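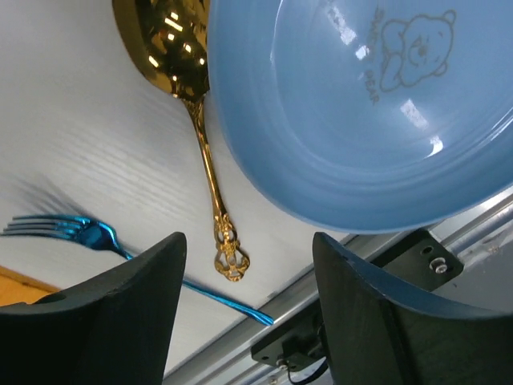
Okay, merino versus the synthetic stuff, round two. I wore the midweight wool top for the whole Skenddale loop and then slept in it, and I'm ready to eat some of my words from last winter. I'm typing this over breakfast, toast in one hand and the light-blue plate with the cartoon bear on it beside me, so forgive any crumbs in the logic. The wool was warm enough with just a shell on top as long as I kept moving. Once we stopped for lunch I wanted another layer within minutes, and I don't remember that happening with my old Gerndale fleece-back set.

Imke Fröhlich wrote on 22nd January:

> Has anybody on the list worn wool base layers for more
> than a day trip when it's properly cold? I have 2 sets of
> the thick synthetic ones and they are fine, but after two
> nights in a hut I can't stand to be near myself. My
> budget is not huge. Also I run cold when I sit still, and
> my wrists are always freezing because every sleeve ever
> made is too short for me. Is it worth switching, or should
> I just bring a spare top?
>
> Imke

So, Imke, the smell thing is real! I had mine on for 2 days straight, including a sweaty climb up the back side with 900 meters of gain, and my tent mate made no complaints (she usually does). My synthetic top would have been banished to the porch by then.

Drying is the other side of it. I hung the wool one up inside the tent overnight and it was still clammy at the cuffs and under the arms in the morning. The synthetic pair I packed for sleeping was bone dry, and the bottoms went back on without any of the usual yelping. If you're going hut to hut with a stove you probably won't care. In a tent in January I'd want at least one dry synthetic layer in a bag somewhere.

On sleeves: look at the Frimpong tops if you can find them. They come in a long cut and have a thumb loop, and I have arms like a gibbon, so I notice. The loop on my left sleeve has started to fray a little after one season, but I pull on it constantly. I paid 93 for mine at the shop in Branville, which hurt, and the matching bottoms cost nearly as much, so I skipped those and kept my old polypro ones. Wool on top and synthetic on the legs works great for me. Legs don't get that smelly anyway (mine don't, at least).

For sitting still I wouldn't count on any base layer. Put the money into a big puffy jacket and throw it on the second you stop, before you feel cold.

Maiara Paiva, didn't you have a mesh set you were raving about before the holidays? How did that hold up under a pack? I keep picturing a waffle pattern stamped into my shoulders, but I'd love to hear I'm wrong.

Oh, and wash the wool inside out, cool water, no softener. I forgot the last part once and the top felt weirdly slick for ages.

Back to my toast!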